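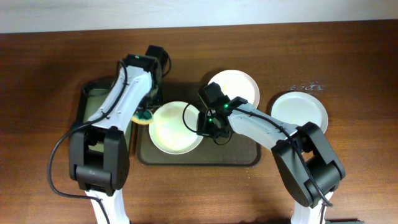
Can a robot do the dishes yet, for real?

wevano_fan
I run a small lunch place and I've been watching way too many clips of two-armed robots scrubbing plates. My dishwasher (the machine) does fine, but somebody still has to scrape, sponge off the stuck egg and load the thing. We go through 31 plates on a slow lunch and a whole lot more on a good one. Is anything out there I could buy by March that would take that off my hands? I saw the name Hokari on a forum but couldn't find a price.

soapdish12
No. Save your money and get a better sprayer.

ruron_tinkerer
I'd be a little kinder than the answer before mine! I've got a pair of hobby arms in my garage and plates are the chore I keep going back to. One arm pinches the plate by the rim, the other one works the sponge, and on a good night I get through 4 of them before something goes wrong. Usually the plate turns in the grip once it's soapy, or the sponge folds over and the gripper ends up rubbing bare plastic on the plate (ugh, that noise). The last plate I timed took nearly 12 minutes, and I still rinsed it myself.

The part I can't crack is knowing when it's clean. You and I feel that bit of dried egg with a fingertip. Mine just does the same circles and calls it done. Also please don't let water near the wrist cables, I've already lost a motor that way.

So for a lunch rush, no, not with anything I've had my hands on. If you just want to play with it after closing, use plates you don't love and start with them dry.

romaniuk_kitchen
Would it work with paper plates? Asking for my shop, we have 17 people at lunch and one sink.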